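Vustalance Hand Gripper Pair, Club Edition 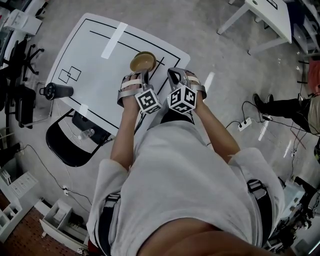 The pair strapped on at the table, with a bowl-shaped object at the left gripper.

If you run a robotics club or teach an evening class, you will know how long it can take before everybody has had a proper turn. The Vustalance Club Edition was put together with those groups in mind. It is a pair of hand-held grippers, one for each hand, so a student can practise two-handed tasks at an ordinary table and record them for the group's project (and have a good deal of fun along the way!).

Each gripper has an angular grey plastic body and a cream hook-and-loop band that goes over the back of the hand. The bands adjust for younger members as well as grown-ups, and we do suggest doing them up snugly, as a loose one lets the gripper tip forward. On the outer end sits a white cube with black square markers printed on its faces. Please keep stickers and paint off these, however tempting it is to decorate them with the club badge.

The Sondunham after-school club have used their two sets for the past year, mostly for picking up, passing across and setting down kitchen things. They tell us bowls are the favourite and spoons the most argued over. Their students mark out a layout on the tabletop in black lines before they begin, and we liked the idea so much that a printable layout sheet now comes with every set.

What comes in the box
One left and one right gripper
2 marker cubes, fitted
Spare pair of hand bands
Layout sheet and the Quiambao workbook, 80 pages

Order code: 1219
Suitable for: ages eleven and up, with an adult present
Recordings per set: nearly 3000 short ones on the supplied memory card
Body harness: sold separately

Clubs entering the Batgate Challenge in July may use the Club Edition in both the junior and open classes. Do check the marker faces for scuffs before you travel; replacement cubes are sold singly and usually go out the next working day.

Page updated 2026-06-22. School orders can be paid by invoice, and we are always glad to talk through numbers for a larger class.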